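Section 4. Laying a tray place

The Derkimmont tray set is meant to go from the box to supper without anyone having to think. Panya Kaewkla, who tests our instructions on her relatives, reports that thinking still occurs. Please read the whole section before you pick up a fork.

4.1 Wipe the table and let it dry. Crumbs under a mat will make themselves known.

4.2 Put the striped mat down on the right and square it up by eye. A ruler is permitted, but your guests will talk.

4.3 Set the tray down with its rim facing up. We had 423 calls in February, and a fair number of them began at this step.

4.4 Place the plate on the left part of the tray.

4.5 Lay the fork to the right of the plate, tines pointing away from the diner, then the knife to the right of the fork. Keep the two parallel.

The wood-grain tray, at the right of the table:
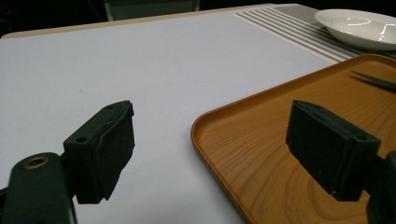
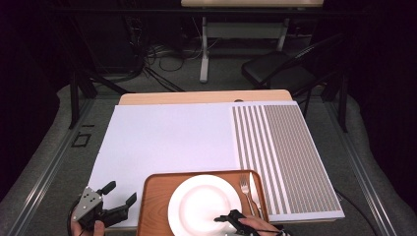
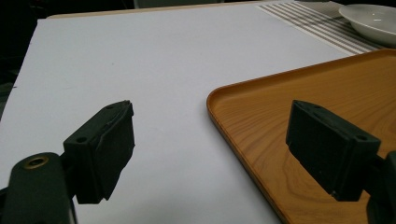
Note: Etiquette books put the fork on the left. The Derkimmont layout keeps both pieces on one side, and Gönul Saraç of our Cusness office will defend this at length if you write to her. Left-handed diners may swap the whole arrangement – plate included.

4.6 Lift the tray by its short ends and walk it gently across the room. If the knife slides, slow down. If the plate slides, you are no longer serving dinner.

Caution: Do not stack more than 4 laid trays. Do not stack 2 if one of them has soup on it.

Caution: The tray is not a lid, a sled or a cutting board. Knife marks are not covered by the warranty, however artistic.

For cleaning, see Section 5. For the matching Wako bowls, see the back page.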